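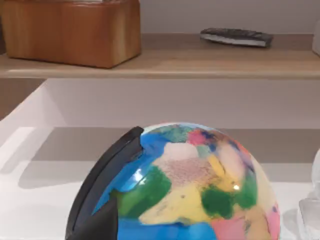

Velimir Janevski asked under my last post why we bother collecting grasps in simulation at all, if the policy has to run on a real arm in the end. Fair question, and I've been wanting to write about this all week, so have a thread.

1/ Short version: I can gather more examples before lunch in sim than I could in a whole shift on hardware. We're at 81 saved episodes for the globe task as of this morning, and I'm still on my first coffee.

2/ The globe is my favorite object in the set. It's big, round and shiny, with blotchy colors all over, so it looks different from every side. A plain ball gives the model very little to go on when it rolls. This one is a gift!

3/ It's also mean. If you close on it a little too high, a sphere squirts out from between the fingers. You have to come down past the widest part and then squeeze. I got that wrong 14 times while I was learning to drive the gripper, and yes, I kept all 14 (more on that in a second).

4/ Every episode I record gets one line in a text file: which task, who drove, did it work, anything odd. Our little tool for this is called Folloveck and it is very plain. You press S for success, F for fail, and type a note if you feel like it. I always feel like it.

5/ About those failures. They don't go in the training mix for the grasping policy. They go to a second small model that learns to tell a good grasp from a bad one. That one is called Orkadel and it's getting scarily picky. Last night it flagged a grasp I had marked S, I replayed it, and it was right. The ball was slipping the whole way up.

6/ Clear glass is the other thing I'm excited about. Put a ridged glass thing next to a bright ball on a white surface and the camera picture gets hard fast: pale edges on a pale background. I want lots of examples where the arm has to take the ball and leave the glass alone.

7/ Someone always asks about clutter on the shelf behind. Leave it in! A wooden box, some dark remote-looking thing, whatever. The first version of our scenes had bare shelves and the policy got confused the minute we added anything back there.

8/ Things we shuffle between episodes: where the ball starts, how it's turned, where the light comes from, what sits on the shelf. Things we don't shuffle yet: friction. I know, I know. It's next on my list.

9/ Back to Velimir's question. We tried the January version of the policy on the real arm, which lives in the Tastasau lab, with a ball it had never seen. Trained on sim only, it got 2 good lifts before it started chasing its own shadow across the table. I was thrilled. Two!

10/ Then we mixed in 69 real episodes and it stopped caring about shadows. So my answer is sim for the bulk and real for the stuff the renderer gets wrong. Shadows and shiny highlights are the worst of it for us.

11/ If you're recording your own, drive slower than you want to. My early episodes are full of little jerks and corrections, and the model copied every one of them, very faithfully.

12/ Juhász (our task list, long story) has "ball into bowl" coming up after this one. I'll post when I have the first batch, and if anybody has a good trick for varying friction without the ball sliding off into space, please send it my way.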